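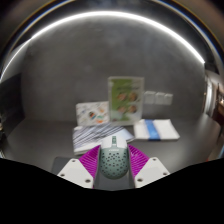 Progress report, November 2025
Hand-held gripper build, shared workshop bench
Submitted to the Mukeo small projects fund

Summary

The grant covers the parts and bench time for a hand-held two-finger gripper that can be built in a shared workshop with ordinary tools. The first report, sent in May, covered the drawings and the first set of fingers. Since then the gripper has been rebuilt with soft pads, the trials with everyday objects have started, and the build guide is in draft. Work is behind on the guide and on schedule for everything else. No extra money is requested.

Work on the fingers

The earlier fingers were bare plates with a strip of rubber on the inside. They held boxes and books well enough but let go of anything rounded. The current fingers are flat white plates with a rounded tip, and the pads are screwed on so they can be changed without taking the whole finger off. The pads are magenta because that was the color the supplier, Narnutari, had in the soft material at the time of the order.

The pads have deep ribs set on the diagonal. A rounded object pushes the ribs over and they spread against its side. We tried straight ribs first and went back to the diagonal ones after a week. The straight ribs buckled all at once under load, and the object would jump in the grip. The diagonal ones give way more evenly.

One set of pads tore at the root of the ribs. The mold was changed to leave a small radius there, and the replacements have not torn so far. We would like to see a longer run before calling that solved.

Trials

The trial list is made of things found on a desk or in a kitchen. A computer mouse is the hardest item on it that the gripper now handles. The shell is curved on both sides, it is light, and the one we use has a perforated back, so there is less surface for the ribs to press on. It is picked up by the flanks and held upright, front end away from the operator. Held across the buttons and the back, it slips.

The full list was run 3 times with the new pads. Each run is 210 picks, which takes most of an evening with one person on the gripper and another keeping the log. The log records the object, the direction of approach and whether the object stayed in the grip until it was put down again. Thin flat things remain the weak point. Folded napkins can be pinched at the fold, but a notebook lying flat has to be slid to the table edge first. A thinner fingertip would help with this and is on the list for the next version.

We also found that the person holding the gripper matters more than expected. New users squeeze the trigger too hard and flatten the ribs completely, and then the pad acts like a plain block. A stop has been added to the trigger to limit the travel. It is a single screw and can be backed out for heavier objects.

Body and trigger

The body is the second version of the gray housing. The first one cracked along the screw line when the gripper was dropped. Wall thickness was increased there and the screws were moved inward. It has been dropped again since, from bench height, with no damage.

The linkage between trigger and fingers still has some play in it. The bushings from Fleltano are a better fit than the ones we drilled ourselves — the remaining looseness is in the pivot pins. New pins are on order.

Workshop use

Bench time at the Petridis workshop has been enough for our needs, though the printer queue was long through the summer and held up the housing by several weeks. Final assembly of one gripper now takes 90 minutes once the parts are printed and the pads are cured. The first one took a full weekend.

Budget

Spending is within the amounts agreed. Pad material went over its line because of the torn set and the mold change. Fasteners and bearings came in under theirs, and the difference covers it. Receipts are with the workshop office and can be sent on request.

Remaining work

The following is left for the final period:

Fit the new pivot pins and repeat the trial list.
Make and test a thinner fingertip for flat objects.
Finish the build guide. The sections on printing and assembly are written. The section on casting the pads needs to be redone for the new mold.
Build 3 more grippers from the guide, with people who were not involved in the design, and correct the guide from their notes.

The last item is the one most likely to slip. It depends on the guide being complete and on enough bench time being free at once. If it does slip, we would ask for a short extension to the end date with no change to the budget.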